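Angharad Humphreys
February

3. Materials and setting

3.1 The garments and the basket

The study looks at how worn clothes are handled between the basket and the folded pile, a step that most surveys of household laundry pass over. We used one perforated plastic basket and a small set of casual clothes: an orange top, a lavender-purple garment and a turquoise one. All were bought second-hand in Skoscombe and washed once before use. The basket stood on a stone-patterned surface, and clothes were left to lie as they fell, inside it, over the rim or beside it.

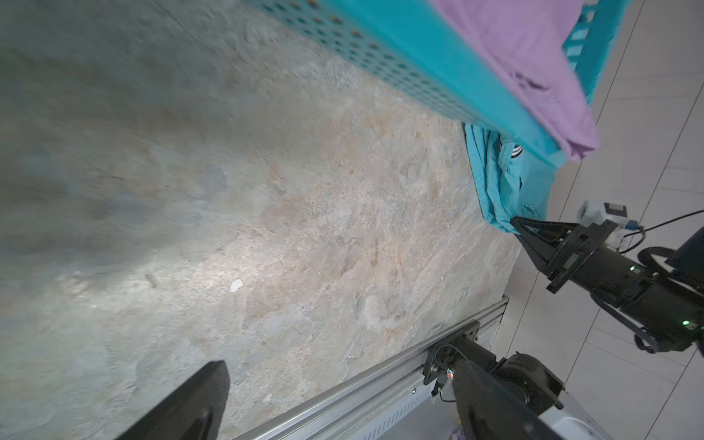
Household Textiles Group, Dirnport

The turquoise and purple garments both carry black-and-white trim. Trim of this kind matters for sorting, as people in our earlier interviews at Lanent often said they knew a piece of clothing by its edge or its stripe before they knew it by its shape. Of the 44 people interviewed, 34 named colour first and 11 of those went on to name a stripe, badge or print. We therefore chose plain colours with a small amount of marking on each.

3.2 Folds and markings

A crumpled garment hides much of what a sorter would use. Sleeves and hems are often turned under, and what is left on top may be a seam, a pocket opening or part of a print. We noted which of these could be found without lifting the cloth. Following Talebi, we treat a marking as readable if its outline can be followed from one end to the other — its condition is recorded separately.
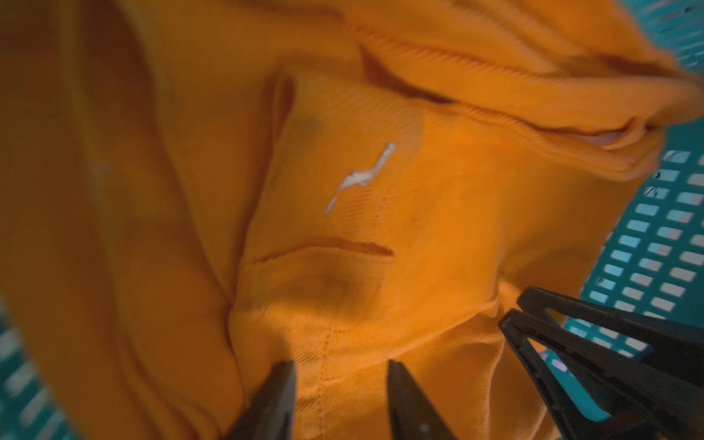 Figure 2. Orange garment in the basket, with white logo and stitched seams.

By this rule the logo on the orange garment is readable, although the print is slightly cracked. Wear of this sort was common in the clothes we were offered and we did not reject any piece for it. Thick folds were a greater difficulty than worn prints. A rolled fold can look like a sleeve or a hood, and it may cover a label altogether.

3.3 Clothes over the rim

We kept a separate record for clothes that hung partly outside the basket. 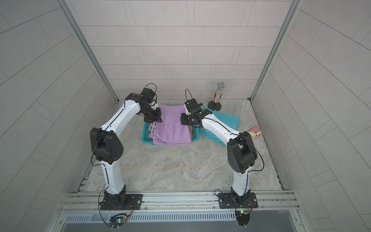 These were entered as "over the rim" if any part was still supported by the basket, and as "out" if the whole garment lay on the surface beside it. The two were sorted in different ways in the interviews. Sixteen people said they would start with whatever was out, and most of the others said they took the top item first. We return to this in section 4.

Contact: Household Textiles Group, Dirnport | Copyright the author | Back to top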